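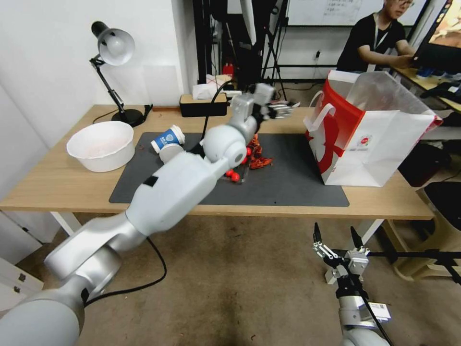 6 min read · 1 reply in thread

Hi all,

Replying to the list instead of just to the person who asked, as I got three more emails off-list asking pretty much the same thing. The original message is quoted first, my answers come after each chunk. Sorry for the length, I had coffee.

> We're a small contract packing shop (gift bags, promo kits, snack
> assortments) and our owner is talking about putting an arm on one of
> the benches. I know a few of you on this list have already been through
> it. Can somebody tell me what it's like for the people on the floor?
> I've read plenty of brochures. I want to know what the days look like.

Hello and welcome! I work at the Dardale site of a packing company, on the side of the building where we try things out before they go to the lines. I was a packer for years before that, eleven seasons of holiday kits, so I've been on both ends of this. We had the first arm on trial last August and we've been at it ever since.

What the days look like: a lot of table. Somebody puts stuff on a mat, the hand goes for it, you watch, you write down what it did, you put the stuff back. Then again. The things we pick from are the kind of things we pack, or close enough to them: crinkly red packets, little shiny balls, paper cups, a bag to put it all in. In my head it was going to be very sleek and science-y. It's a table with a desk lamp on it and cables on the carpet, and a coworker at the next desk with their eyes on a monitor.

The cups, by the way. If your kits have paper cups in them, start with the cups early. A cup standing up is one job and a cup lying on its side with the lid on is a different job, and we lost most of a month figuring out that we should be treating them as two separate tasks. Same with anything small and round. Packets bunch together and then you've got to decide if you want it to take one or take a handful.

> Did anyone lose their job over it?

Fair question and I'd ask it first too. At Dardale, no. But I want to be careful with that, because our headcount is not what it was, and the way it got there is that two people left on their own and weren't replaced. One of those would have been replaced in the old days, I'm pretty sure. So you could say nobody lost a job and you could also say there's one less job, and both are true. When your owner tells you "no layoffs," ask about backfills. Ask it in a meeting where other people can hear the answer.

What did change was who does what. The bench that has the trial on it used to be two packers side by side, talking. Now it's one person and the arm, and the one person rotates every couple of hours. The talking was a bigger deal than any of us figured! People missed it right away. We moved the bench so whoever's on it faces the others, and that helped more than the radio did.

> Who ends up running it? Are they going to hire some engineer, or is it us?

Us, mostly. We have one integration person who comes over from the Nandmont office when something is really wrong, and a support contract with Cheema, the outfit that set up our cell. The everyday part is done by packers. Six of us asked to be trained and six of us got it. Training was four half-days plus a lot of standing next to somebody who already knew.

Here's the part I'd push on if I were you. For the first stretch we were doing all the extra work at the same pay grade. Resetting the table, logging every attempt, calling it in when it stalled, and still expected to hit numbers on the regular side. We finally asked for a separate grade and got it, but it took until spring. I'd get that settled before the thing is bolted down. Once people are doing the work for free it's really hard to start charging for it.

Logging is the boring bit. I went back and looked at my sheets before writing this: 1,681 attempts with my initials on them since we began, and 384 of those marked "helped," meaning I had to reach in and nudge something or set it over from scratch. (Reach in with the stop pressed. Please, always, even when you're in a hurry, even when it's sitting there looking harmless.) I don't know if that's good or bad compared with other places. It felt like a lot of helping.

> Is it faster than a person?

Ha. On our stuff, no. A decent packer does a mixed bag in the time it takes the hand to make up its mind about a packet. Our best full shift on the trial bench was 274 bags, and that was with an easy assortment and nothing crinkly in it. On the regular benches we wouldn't brag about that before lunch.

Where it earned its keep was the dull runs. We had an order of 3,000 identical bags, one item each, the kind of job that makes your wrists ache and your brain leak out of your ears, and everybody was thrilled to hand that over. Two of our people have had wrist trouble for years and neither of them had to touch that order. If your owner wants a reason to do this that the floor will get behind, that's the reason I'd lead with. Speed will just get him laughed at.

> Anything you'd do differently?

Oh, plenty. Off the top of my head:

Tape down your cords. I mean it, do it on the first morning.

Pick one kind of gripper for one kind of item and leave it alone for a while. There's the hand with all the fingers and there's the plain two-finger kind, and we switched back and forth whenever somebody had a theory, and then couldn't compare any of our numbers. The fingers look impressive. For a stiff little box I'd take the two-finger one any day.

Get bags that stand open by themselves. Ours with the wide tops are fine. The narrow ones we used before that would flop shut and the packer ended up being a human bag holder, which is a miserable thing to be for two hours.

Put the people who pack on the list for every meeting about it. We weren't in the first few, and so the first table came in at a height that was great for the arm and terrible for anyone who had to bend over it to reset. It got changed, but only after a bunch of sore backs.

And leave some slack in the schedule. The Iltby site went live in the same week as their biggest order of the year and from what I heard they were packing by hand next to a parked arm for most of it, with everybody grouchy at everybody.

> Would you go back?

To before? Some days, sure. I liked the two-to-a-bench days and I liked being able to say exactly how fast I was. But I also like that I can walk in and say "this packet is going to give us grief, change the order of the kit," and somebody listens, and that was never going to happen when I was just hands. I'd want the talking back, and the backfill.

If it'd help, I can send you the log sheet we use (it's one page, front only, and it took nine tries to get it down to that) and the wording of the pay grade request with our details taken out. Just write me off-list. And if anyone at Iltby is reading and I've got your story wrong, please jump in and fix it!

One question back at the list while I'm here: has anybody found a mat that small round things don't roll on but flat packets still slide off of easily? We've tried three kinds and I'm not in love with any of them.

Cheers from Dardale,
trial bench, first shift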